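Workshop Tips: Planning and Paying for a Small Robot Arm

By Ineke De Smet
16 December 2019

Every November the same sort of letter starts landing in my inbox. Somebody has a small repair bench, or a shed that has slowly become a business, and they have seen a second-hand arm going for what looks like a very reasonable price. They want to know whether to jump before the end of the year. I have been through it twice now, once badly and once rather well, and what follows is the long version of what I usually write back. Put the kettle on first.

Start with the job and write it on paper

Before you look at a single listing, sit down with a pencil and write out the one job you want the arm to do. I mean one. When I bought my first arm I had a lovely list in my head that included sorting screws, feeding the label printer, holding things while I soldered and possibly making tea. I ended up with a machine that was a bit too small for half of those and far too fussy for the rest, and it lived under a tea towel for most of a year.

The second time I wrote "take parts out of old desktop computers" at the top of the page and made myself answer the dull questions underneath. How big is the thing being worked on? How heavy is the heaviest piece I'd want picked up? How far in does the hand have to go, and from which direction? What happens if it drops something? You will be surprised how many arms fall off your shortlist once those are answered, and how much calmer you feel looking at the ones left.

If you honestly can't settle on one job, put the money away and ask yourself again in the autumn.

Measure reach from the bottom of the job

Sellers quote reach in the most flattering way they can, which is the arm stretched straight out like somebody changing a light bulb. You will hardly ever use it like that. For work inside a box of any sort, the arm has to come up, over the side and down again, and the gripper hanging off the end uses up a good part of the height you thought you had.

My method is very homely. Cut a strip of cardboard as long as your gripper and bracket together, tape it to a broom handle, and have somebody hold it over the work while you look from the side. Try it in all the corners. Then measure from there back to where the base would be bolted. Add a bit for the cable, as a cable always wants more room than you have allowed.
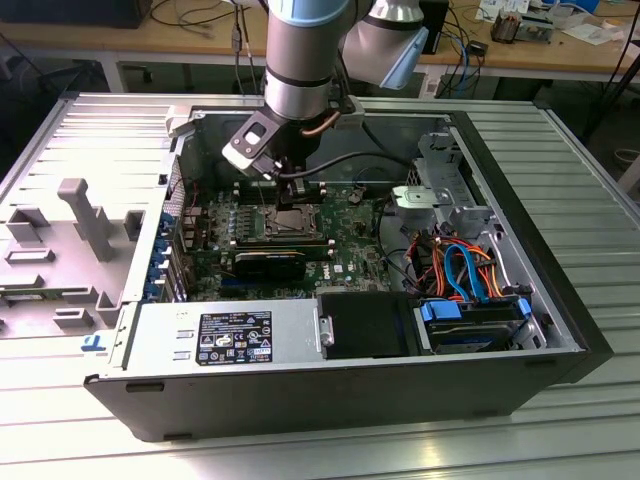
Gripper over the processor socket of a Dell desktop. Look at how the cable loops across the case, and leave room for yours.

Lying the tower on its side with the panel off is much the best way to start, by the way. Everything faces up and the arm can come down from overhead. It does take up a good deal more bench than the same computer standing, so measure the footprint on its side and add a spot for the panel you've taken off. I forgot the panel in my first layout and spent weeks balancing panels on the paint tins.

The bench costs more than you think

People budget for the arm and then stand it on whatever is in the room. Please don't. An arm that starts and stops quickly will shake a light table, and a shaking table makes you blame the arm. If your bench rocks when you lean on it with your hip, it needs bracing or replacing, and that should be a line in your budget from the first day.

A slotted or ribbed metal surface is a pleasure if it is the kind that takes clamps. Check before buying, as some of it is only meant as shelving. Mine came from Stilton, a surplus yard two towns over that sells the fittings out of closed factories, and I paid $121 for a piece long enough for the arm and the work together. I had to file one end smooth and the drive home was a bit of an adventure, but I have never regretted it.

Keep a second, ordinary bench behind or beside the first for controllers, papers and all the small bits that collect. Don't let those things creep onto the working surface. They will try.

Grippers, brackets and other small expenses

The hand is usually sold separately, and this is where a cheap arm becomes a middling one. Ask the seller three things about any gripper: how wide it opens, how hard it squeezes at the lowest setting, and what bolt pattern it uses. The last one matters terribly. My Kisora gripper is a good sturdy thing, but it didn't match the arm, and I had to have an adapter plate made. The plate was $111, and I hadn't set aside a cent for it.

For computer work I'd put gentleness well ahead of strength. Memory sticks, clips and sockets don't need to be gripped hard, and pins in a processor socket are easily bent by anything that comes down a little off centre. Buy a set of soft fingertips if the maker offers them. If not, a sheet of thin rubber and some patience with the scissors will see you a long way – just replace them when they go shiny.

Some other small things that belong on the list:

Cable ties of the hook-and-loop sort, so you can undo them. You will rearrange the cable more often than you expect.

A longer power lead and a longer signal lead than the ones in the box.

Trays with low sides. Tall ones get knocked by the wrist.

A proper emergency stop you can reach with either hand. If the arm comes without one, that is a reason to keep looking.

A stool. You will be watching this machine for hours at first and your back will thank you.

New, used or borrowed

I am fond of second-hand tools and would always look there first, but an arm is a little different from a drill press. With a used one, you are also buying the controller, the software that talks to it and whatever licence the last owner had. Ask to see it switched on and moving through its whole range, slowly, with you standing close enough to hear it. A joint that grumbles at one point in its travel is going to grumble louder. Ask whether the brakes hold when the power goes off. Ask for the manual, even if it's a tatty photocopy.

My present arm is a used Brouwer, and I was lucky with it, in that the seller had kept every receipt and showed me the box of them before I'd even taken my coat off. I took a day to think it over and he didn't mind a bit. If a seller does mind, that tells you something too.

Buying new gives you a warranty and somebody to telephone, which has a value that is hard to put on paper until the evening you need it. I priced a new Plerine before settling on the Brouwer, and their yearly service plan was $489 on top of the purchase. I decided against it at the time. If I were running the bench every day to pay my rent, I believe I'd have signed.

Hiring for a month is well worth asking about as well. Some dealers will take the hire charge off the price if you buy, though you must get that in writing.

A practice supply of old computers

Whatever you plan to work on, get hold of several that don't matter. For me it was old office desktops, and a recycling depot is usually glad to see you coming. Try to collect more than one of the same model. A matching pair saves you a lot of head-scratching when you're setting positions, and you can keep one whole while you pull the other to pieces.

Look inside before you load them into the car. The coloured bits in office machines are often your friend here: blue clips, rails and tabs in the one we've been working on are easy to spot, both for you and for a camera if you go down that road later. Check how the cables run, too. A bundle of power cables across the part you're after will have to be moved by hand first, and it's fair to count that as your time in the budget.

Unplug everything, always, and leave power supplies closed up. There is nothing in there worth the risk.

Leave time as well as money

My last tip is the one I'd underline. Whatever date you have in mind for the arm to be useful, move it back a good long way. The unpacking and bolting down will be quicker than you fear. It's the fiddling afterward that eats the evenings, getting the hand to come down over the same spot every time, finding out the cable snags on a bracket when the wrist turns left, moving the whole base over by the width of a thumb and starting again.

I keep a notebook on the bench with a page for each part I've taught it to approach, with the date, the position and what went wrong. On the inside cover is the budget, in two columns, what I planned and what I spent. The second column is longer. I have added up both of them for my own interest and then taped an envelope over the totals.

If you're writing to me about a particular arm, do send the model number and the measurements of your bench along with the price. Replies will be slow until after the holidays, as my daughter's family is coming and the workshop is where the cots are stored.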